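Can a Machine Clean Up After Us Yet?
Term project report, Automation and Everyday Work
1 March 2021

When our instructor handed out topics in December, I picked this one because I thought it would be short. The question was whether machines can do ordinary chores at home or in a shop, and my answer going in was no. I have changed it a little since then, to "not so that you'd pay for it." This report explains how I got there.

First, what I left out. Dishwashers, washing machines and robot vacuums all do chores, and some do them well, but each one works because the chore was reshaped to fit the box. You load the dishwasher. You pick the socks up off the floor before the vacuum runs. I wanted to know about machines that take the chore as it comes, with the same tools a person would use.

For that I chose one job from each setting. The home job was sweeping a bit of trash into a dustpan. The shop job was restocking a shelf, which I watched a person do at Postma, the grocery store in Sustville where my cousin works. I read whatever I could find on two-handed robots and talked twice with Dardo Echeverría, who teaches the evening mechanics course at our college and has been hearing promises about household robots for a lot longer than I have.
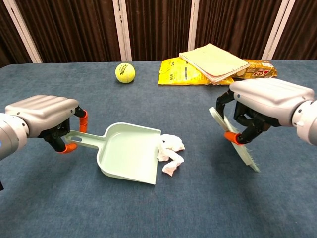
Nilton Salazar

Sweeping looks like nothing. Most of us learned it as kids, badly, and then got better without thinking about it. Written down as a job for two hands, it gets ugly fast. The dustpan hand has to keep the front lip flat against the surface, and if the lip tips up even slightly the trash goes under it. The brush hand has to push low and toward the pan, with enough force to move the trash and not so much that it hops over the side. Both hands have to agree on where the trash is, and the trash keeps moving.

Crumpled tissue is a sneaky choice of trash. It weighs almost nothing, so that sounds like the easy case. But it catches on bristles, it rolls in directions you didn't plan on, and a wad sitting at the lip of the pan is in the worst spot of all. A person gives it a flick there. The wrist does it, and I have tried to describe that flick in writing 3 times for this report and thrown out every version. If I can't put it into words, I have some sympathy for whoever has to put it into motion.

Then there is cloth. On a hard counter the lip of a dustpan slides. On fabric it can drag, and dragging makes wrinkles, and a wrinkle in front of the pan is a small wall. Dardo's advice was to try it at home. I did, on a tablecloth with one paper napkin, and chased the thing halfway across before I got it in. I'm not proud of that, but it took me well under a minute and I didn't knock over my glass.

The glass matters. A real table has things on it that are not trash. Whoever sweeps has to know that a snack package might still be full and that a notebook stays where it is. Holding a brush is one problem. Knowing what deserves to be brushed away is another, and most of what I read spent its pages on the first.

The shop floor was no kinder to the idea. I stood in one aisle at Postma for an afternoon while a clerk put out 1,032 items by the store's own count sheet, working from 13 carts. She turned labels forward, pulled older stock to the front, set aside a dented can and told a customer where the rice was – all without stopping. I can picture a machine doing any one of those on a good day. I can't picture it being worth the space it takes up in the aisle.

In fairness, hands have come further than I expected. Fingers that close around a thin handle meant for people, with no special bracket, are a real step. Dardo thinks so too, although his way of putting it was that a good grip is where the chore starts.

My main complaint is with how progress gets reported. A short clip of a finished chore says very little. I would want to see the failed tries, the time each one took and who set up the table beforehand. Of the 4 write-ups I used most, only one gave all of that, and its numbers were the least impressive. It was also the one I trusted.

If I had another term, I would time people and machines on the same mess, with the same brush and pan, and let someone outside the project make the mess.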